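Category: Projects / Manipulation / Simulation
5 min read

Door Hardware Assembly in Simulation: Gallery

This page collects material from the door knob task, the longest of the assembly tasks we built for the Cevden project. It is a companion to the written report and skips most of the math. 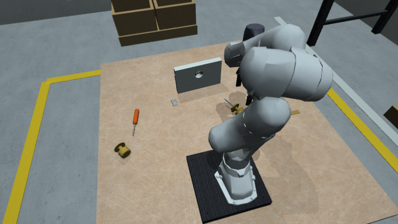

We picked door hardware for a simple reason. Most assembly tasks used in robot learning are a peg and a hole, or a few blocks that click together. They are useful for checking that a controller works, but they finish in one motion and the parts don't depend on each other much. A knob set has two halves that go on opposite sides of a panel, a spindle that has to pass through, and small parts that only go in at the right moment. If the arm does step two before step one, it has to back up, and we wanted to see whether a learned policy could handle that.

The work was done in Reinholz, our in-house simulator setup, with one arm and one two-finger gripper. There is no second arm to hold the panel or steady the far knob, so the panel is fixed and the order of steps does more of the work.

The layout

The panel stands upright on the table with the bore facing the arm. The two knobs start on the tabletop, one with the spindle attached and one without. Their starting positions and angles change at the beginning of every episode. The arm base never moves.

The screwdriver is a free object like the others. It gets its own random starting pose, and the policy has to pick it up by the handle with the shaft pointing in a usable direction. Early versions had the tool in a fixed holder. That made training faster and the results less interesting, so we took the holder out.

Shadows and floor markings stay on during training. We tried a plain gray background first. Policies trained that way did fine in the plain room and poorly anywhere else.

The method

We call the training method Emico. It splits the full task into 5 stages, and each stage has its own check for whether it is done. The checks run on the simulator state, so they are exact. The policy itself only gets camera images and joint readings.

The stages are: pick up the spindle knob, insert it, fit the second knob from the far side, seat the plate, and drive the screws. Training starts from the last stage and works backward. An episode might begin with everything in place except the screws. Once the policy can finish from there often enough, the starting point moves back one stage.

Working backward is an old idea. What we added is a way to mix in failed states. When an episode goes wrong — a dropped knob, a spindle jammed at an angle — the state just before the failure is saved and used later as a starting point. The policy gets a lot of practice at the moments where it tends to fail.

We collected 200 demonstrations by teleoperation to get things going. After that, all of the data came from the policy's own attempts. We ran 2,000 evaluation episodes for each version, split evenly between the training layouts and layouts held out for testing.

What worked

Picking up the knobs was the easy part. The grip is thick and round and the fingers close on it well from most directions. When a knob lands with the flange up against another part, the arm learned to nudge it clear before grasping. There were no demonstrations of that nudge, and it showed up only after failed states were added to training.

Insertion improved the most. Without the saved failures, the policy would push on a jammed spindle until the time limit. With them, it pulls back a short distance, turns the wrist a little and tries again.

What did not

The screwdriver stage is still the weak one. The policy picks up the tool reliably, but it loses the line between the tip and the screw when the gripper blocks the camera view. Adding a second camera helped some. We left that version out of the main results to keep the comparison fair.

Reaching the far side of the panel is also hard. The arm has to fold itself around the edge, and there are starting layouts where no good path exists. We did not filter those out. They count as failures in every table in the report.

We also spent too long on contact settings. Metal parts with tight clearances can vibrate or pass through each other if the time step is too large. In the end we used a smaller step during contact and the normal step everywhere else, which kept training time reasonable on a machine with 16 simulation workers.

Other versions of the task

Grikent is the short version. It has the panel and the knob with the spindle, and ends once the spindle is through the bore. We use it for quick checks when something in the code changes. If a new build can't finish Grikent, there is no point in starting the full run.

There is also a version with the order of the last two stages swapped. Policies trained on the normal order mostly fail it — they go for the plate first and then stop. We take this as a sign that the policy has learned one sequence and doesn't reason about the parts in a general way.

Next steps

Transfer to a real arm is planned to start in July. The first test will be the short version with the spindle knob, followed by the plate. The screw stage stays in simulation until the camera problem is sorted out.

Task files and the stage checks are part of the Cevden release. Evaluation layouts are stored by seed, so any episode in the report can be run again from its starting state.

Page updated 2022-06-11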